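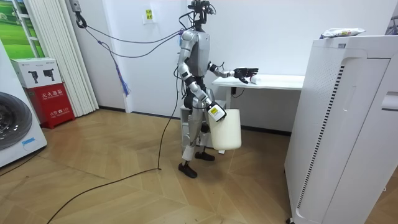 Posted by the Petenham bench blog, November

Cable tips from a big build

If you're putting together anything that walks while it's still plugged in, sort the cables before you sort the software! I spent 46 evenings on code and one on wiring, and guess which bit I regret.

Get the power and data lines up on a wall hook, well above shoulder height, and let them sag in a nice lazy curve down to the back. Tight cables tug (and a tug at the wrong moment is a very expensive stumble). I clip mine every 600 mm, but leave the last stretch free.

Anything that has to run along the floor goes behind the feet, never in front. Check it again each time you move the desk, I always forget.

For practice loads I like a plain bucket with a handle. Start with it empty, then add 3 tins of beans, one at a time. For the other hand, something small and light on a desk is plenty to be going on with.

Next up: quieter knees, and which grease I'm using.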